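Premberg Market Price Records: Data Notes

Summary
This collection holds weekly retail prices for fresh vegetables sold at covered markets in Premberg and Clomolmont. It contains 176 files, one for each market week, covering 17 kinds of produce and 71 stalls.

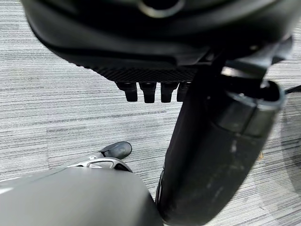 Prices are given per kilogram, except for lettuce and herbs, which are priced per piece or per bunch. Stall names have been replaced by short codes. The key is held by the Strazds office and is not released.

Collection
Prices were copied from stall boards on Monday mornings before ten. Where a board showed two prices for the same item, the lower was kept and the row marked "M". Chinese leaf and napa cabbage are entered under one heading.

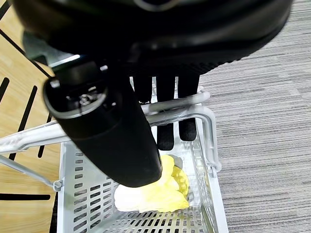 Weeks with fewer than 200 rows are listed in short_weeks.txt and should be left out of yearly averages. Clomolmont has no entries for December, when the market hall is closed.

Known faults
Leek prices in the earliest files were typed without a decimal point. Corrected values are in the column price_fixed.

Use
The records may be copied and reused with credit to the Holex price survey. Corrections should be sent to the Strazds office, quoting the file name and row number.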